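Skevness handheld gripper, two months in

I bought the Skevness to collect grasping examples for a small tabletop policy, and I have to say I'm smitten. My old routine was teleoperating an arm, and on a good afternoon I'd end up with 9 demos and a stiff neck. With this thing I just pick it up and do the task with my own hand (squeeze, lift, drop in the cup, next!) and the recordings pile up. My pen-sorting set is at 405 episodes now, and I kept 102 of them back for testing.

The finger pads are what won me over. They're ridged rubber with enough give that a skinny round barrel doesn't shoot off sideways, and pens are mean little objects for a gripper. I swap the clutter around constantly, and I switch tablecloths too, so the model can't lean on one plain background.

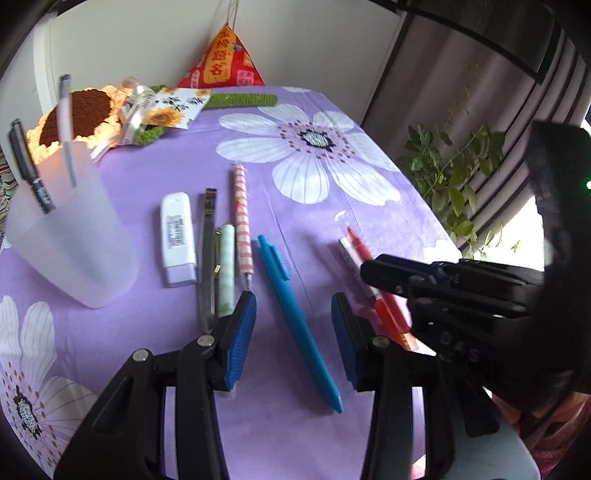 Jaws open over the teal pen, with the sorting cup off to the left.

A few gripes. It's bulky on one side, so you learn to come in at an angle when things are packed close together. My wrist wants a break well before the battery does. And the export tool names every file with a timestamp and nothing else, so I ended up using a script from Yee-man Kao to add task labels, and it works great.

Would I buy it again? Yes, in a heartbeat! Next up is caps on and caps off, two hands, and I'm hoping for 200 episodes by the end of August.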